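Visitor Day, Arboleda

Part one. Arrival

The inspector came to the Arboleda site in October, on the second of the two buses. Her visitor badge gave access to Level 3 and to the cafeteria. She had been told to watch one demonstration, fill in one form and return the badge.

Tutia, the operating company, had set out 22 chairs. She took one at the back, next to the coat rack. The presenter was a technician in a company fleece who read from a printed sheet and turned the pages on schedule.

The system was called Asta. Its training was done in simulation, in a set of rendered rooms stored under the project name Trasturero. There were 2,609 rooms in the current release. Asta worked in each of them for a fixed number of hours, then moved to the next. The hardware version stood in a bay downstairs and would be shown after lunch.

The technician started the session. The wall display switched to the view from Asta's wrist, and the people in the front row stopped talking.

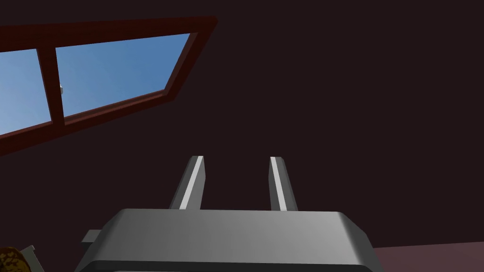
Part two. The pause

The fingers stayed open. According to the sheet, the next action was a grasp. The inspector checked the clock on the wall and wrote down the time.

The technician checked the log. No fault had been raised. The planner was running, the joint values were within limits, and the target was registered. Asta had stopped with the window on the left side of its view and was holding position.

"Is it waiting for something?" a man asked.

"It has a time budget for each step," the technician said. "It can use all of it."

The inspector looked at the window. The sky in it was blue, paler on one side than on the other. She knew that a sky of that kind was a texture file and that there was no ground under it. On the form, under Item 2, she had to choose between Idle and Active. She left it blank and read ahead to Item 3, which concerned the emergency exits.

The budget ran out. Asta lowered its wrist, and the window left the display. The technician turned the page.

Part three. The form

At lunch she went back to Item 2. There was a line for remarks, long enough for four or five words. She wrote "Active — facing window" and signed underneath.

The badge went into a box by the door. The first bus was already full, so she waited for the other one.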